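Foire aux questions de l'atelier

Vous êtes nombreuses (et nombreux, bonjour les messieurs !) à m'écrire avec les mêmes questions sur mes colliers et mes boucles, alors j'ai tout regroupé ici. Si la vôtre n'y est pas, le formulaire de contact fonctionne toujours, je réponds le soir en général. Page revue le 12 juin 2008.

Je voudrais un collier à ma taille, comment je mesure ?

Prenez un bout de ficelle, passez-le autour du cou à l'endroit où vous voulez que le collier tombe, marquez le point de croisement et posez la ficelle sur une règle. Un mètre de couturière marche aussi, mais il se tord et on se trompe facilement d'un bon centimètre. Envoyez-moi la mesure telle quelle, sans rien ajouter, je compte moi-même la place du fermoir. Pour les sautoirs, mon modèle standard fait 90 cm et se porte en double rang sans difficulté. Si vous avez déjà chez vous un collier dont la longueur vous plaît, mesurez-le à plat, ouvert, d'un bout à l'autre du fermoir : c'est encore ce que je préfère recevoir.

Vos perles, elles viennent d'où ?

Les perles de verre filées au chalumeau, je les achète chez Kurkine, que je suis fidèlement depuis mes débuts. Leurs verts et leurs ambrés sont à tomber, et je n'ai jamais retrouvé le même bleu canard ailleurs. Les rocailles, c'est Jodex, en sachets, et il m'arrive d'y trouver une perle biscornue ou sans trou (je les garde dans un bocal, un jour j'en ferai une mosaïque, ou pas). Les apprêts en argent 925, c'est-à-dire les fermoirs, anneaux, calottes et crochets d'oreilles, arrivent de chez Robles. Je n'utilise pas de plaqué pour les crochets d'oreilles.

Est-ce que vous travaillez avec du nickel ?

Non. Les crochets sont en argent, et pour les oreilles vraiment difficiles je peux monter le modèle de votre choix sur du titane, avec un petit supplément de 9 euros la paire. Dites-le-moi au moment de la commande, dans la case des remarques, parce qu'une fois la boucle montée je dois tout reprendre.
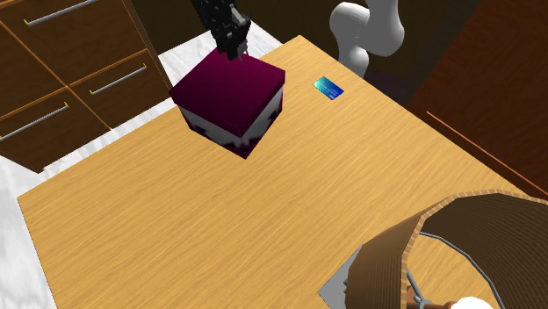
Solveig me demande par courriel si l'argent qui noircit est un argent de mauvaise qualité, parce que son bracelet est devenu tout gris au bout d'un été et qu'elle se sent un peu roulée (elle l'avait acheté ailleurs, je précise !). Eh bien non, chère Solveig, l'argent massif noircit, c'est même plutôt bon signe. La transpiration, le parfum, l'air de la salle de bains, tout y contribue, et certaines peaux font ternir un bijou en quelques jours alors que la voisine porte le même pendant un an sans rien voir. Un chiffon doux imprégné, ceux que l'on trouve en bijouterie, et l'éclat revient en deux minutes.

Et le bicarbonate, alors ?

Je sais, tout le monde a une grand-mère qui jure par le bicarbonate et le papier d'aluminium. Sur une chaîne toute simple, pourquoi pas. Sur un bijou avec des perles, je vous en supplie, laissez tomber : les nacres et les perles de culture n'aiment pas du tout les bains, et les pierres collées se décollent. Pareil pour le dentifrice, qui raye. Et si votre bijou a une patine noire dans les creux, c'est voulu, je la fais exprès pour donner du relief, donc on n'insiste pas avec le chiffon à ces endroits-là.

Sur quoi enfilez-vous vos colliers ?

Sur du câble gainé pour presque tout, le Korex fin pour les rocailles et le Korex moyen dès qu'il y a des pierres. Il est souple, il ne se détend pas et il supporte bien les bords un peu coupants des perles facettées. Les perles de culture, elles, sont enfilées sur soie avec un nœud entre chaque perle, à l'ancienne. C'est long (mais long !), et c'est pour ça que le prix grimpe. L'avantage, c'est que si le fil lâche en pleine rue vous perdez une perle, et pas tout le rang dans le caniveau.

Mon collier a cassé, vous réparez ?

Oui, et s'il vient de chez moi, le premier réenfilage est gratuit, vous ne payez que l'envoi. Pour les bijoux d'autres créatrices ou les colliers de famille, envoyez-moi d'abord une photo et la longueur, je vous fais un prix. Rassemblez toutes les perles dans un petit sachet fermé, même les abîmées, et gardez les bouts de fil avec leur fermoir s'ils existent encore. J'ai souvent besoin de voir dans quel ordre les perles étaient montées, surtout sur les chutes, où la taille change très progressivement. 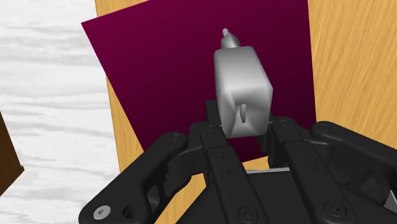
Pour les colliers anciens, je change toujours le fil, même quand il paraît solide. En revanche je garde le fermoir d'origine dès que c'est possible, un joli fermoir à cliquet des années trente, ça ne se remplace pas. Si le ressort est fatigué, je vous propose une chaînette de sécurité, toute fine, qu'on oublie très vite. Comptez trois semaines en temps normal, un peu plus avant les fêtes.

Est-ce que je peux commander le même modèle dans une autre couleur ?

Le même, non, un cousin, oui ! Chaque pièce est unique et je ne note pas tout (je devrais). Mais si vous me donnez la référence, par exemple le sautoir 61 qui me vaut beaucoup de messages depuis avril, je peux repartir de sa construction et changer les teintes. Les violets et les prune sont difficiles à assortir d'un bain à l'autre, alors acceptez un peu de surprise.

Vous faites des parures de mariée ?

Avec grand plaisir, collier, boucles et bracelet, ou seulement des épingles pour le chignon. Écrivez-moi trois mois avant si vous pouvez, et glissez un petit morceau du tissu de la robe dans l'enveloppe. Il y a mille blancs, et un ivoire à côté d'un blanc franc, ça jaunit tout de suite. Les parures complètes démarrent à 300 euros, avec un acompte à la commande.

Comment ranger tout ça ?

À plat pour les colliers sur soie, sinon ils s'allongent. Suspendus, c'est très bien pour les chaînes, qui font moins de nœuds. L'argent aime les petites pochettes fermées, et les pierres tendres comme la turquoise ou l'ambre préfèrent dormir toutes seules, loin des quartz qui les rayeraient. Et on met ses bijoux en dernier, après la laque et le parfum.

Les frais de port ?

Ils s'affichent dans le panier avant le paiement. La lettre suivie suffit pour les boucles, le reste part en recommandé dans une boîte rigide, avec du papier de soie. Pour la Suisse et la Belgique, écrivez-moi avant de commander, je regarde le tarif du moment.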